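Bench notebook – hands evaluation, Nandach board
July, entry started 09:40

Carried on with the Tilix hand review. Both hands are on the trial arms and the controller is the one supplied with the kit, firmware as delivered. Nothing changed from the last entry except the teleop gain on the right side, which Ka-ming Mak brought down after complaints about overshoot near the board. The left is still on the default.

Purpose of the session was to get enough pick and place attempts on the blue parts to say something sensible about the fingers before the loan period runs out. The Radia hands are due on the bench after these, so whatever we do now has to be repeatable with a different wrist adapter. I have written the part positions on the setup sheet in the folder, not here.

Started with the upright block in the clips on the right. It is the easiest part to reach with the right hand and the least forgiving when gripped off centre. Left hand parked high and out of the way in a loose pinch.
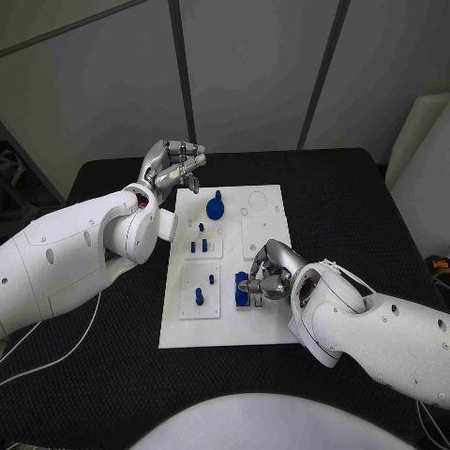 Block, right hand

Fourteen attempts at drawing the block out of the slot. Eight clean. The rest were a mix of the block tilting against a clip and the fingers closing unevenly, so that the block turned slightly in the grasp before it was clear. No drops. I had expected the thumb to be the weak point, but it holds its position well once commanded. The trouble is on the opposing fingers, which arrive at slightly different times when closing slowly. At full closing speed they come together properly, but then the contact is harder than I would like on a board that is only resting on the table.

The Tilix manual gives a "soft close" mode. Tried it. It lowers the current limit and does nothing for the timing, so the uneven arrival stays and the grip is weaker as well. Back to normal mode for the rest of the morning.

Control delay from glove to finger measured at over 200 ms with the supplied software. This is the figure to quote to Tilix. Using our own bridge (the one written for the Dong grippers last year) it came down noticeably, but I only took a handful of readings and do not want to put a number on it until the logging clock is sorted out.

Small pegs

Different problem. With the block the hand can afford to be a few millimetres out. With the pegs it can't, and the fingertips are wide compared with the part. Where two pegs share a plate there is very little room to get a finger down between them. Approaching from above with the fingers curled works better than coming in from the side, and Ka-ming found that a slower final approach with the wrist locked gave the best result of anything we tried.

A peg close to the block is awkward. The fingers have to open enough to straddle the peg and the block is then in the way on one side. We ended up rotating the wrist and going in with the fingertips pointing down.
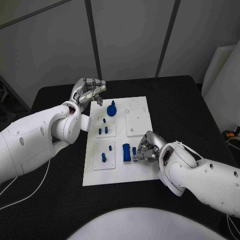

Right hand at the small peg next to the block, left hand held over the top-left corner of the board.

Gave up on counting successes for the pegs, as we changed the approach too often for the total to mean anything. Will redo as a fixed run with one method only.

Notes on the kit itself

Mounting: adapter plate fits the arm flange without packing. Two of the screws supplied were too long and bottomed out before clamping. Replaced from our own stock. Mention in the report.

Cabling: routing through the wrist is tight. At full wrist rotation I would want more slack. No faults so far, but would not sign it off for long unattended running without a look at the loom afterwards.

Software: installer needs admin rights and overwrites the network settings without asking. Took a while to find that. The teleop window also resets the gain values when it is closed – write them down before shutting the machine.

Support: one query sent to Tilix about finger timing, answered the same day with a request for logs. Logs sent at 13:15. No reply yet.

Price is not in the quote we hold, which covers the loan only. Need a proper figure for a pair with adapters before comparing with Radia.

To do

– Fixed run on the pegs, single approach, right hand only, then the same with the left.
– Set left gain to match the right. Should have been done before starting.
– Fasten the board down, or at least put something under it with more grip.
– Repeat the delay measurement through our bridge with the clock fixed.
– Ask Nandach whether spare pegs can be had separately or only as a full set.
– Ka-ming to check finger closing with no load, both hands, and file the traces with the others.

Stopped 16:20. Arms parked, gain values copied to the inside cover.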